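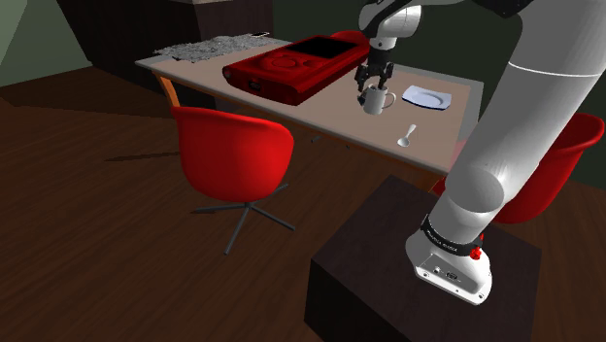 Lists > onda-cell > Setup and upkeep > Gripper settings

I went through the Onda cell on Sunday and left the arm base where it was on the pedestal. Grip force is now 40 and closing speed 17. Approach for the mug is straight down with the fingers on the rim, and the saucer stays to the right of it, so keep the wrist angle as saved. Please don't load the old Bremis file over this.

Timo Albers wrote:
> Force was at 85 when I opened the Telatico config. Did anyone
> change it on purpose? Also, which view do you use to check the
> fingers?
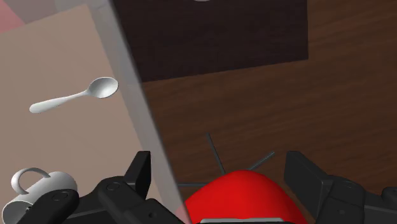
Not on purpose as far as I know, 85 came in with the Bremis file. For the fingers I use the gripper view. Both finger plates and the red cap between them should be in it, and with the mug on its side by the left finger you can check clearance there too. If the plates don't line up, redo the finger zero before touching the force. Leclerc has the offsets from July.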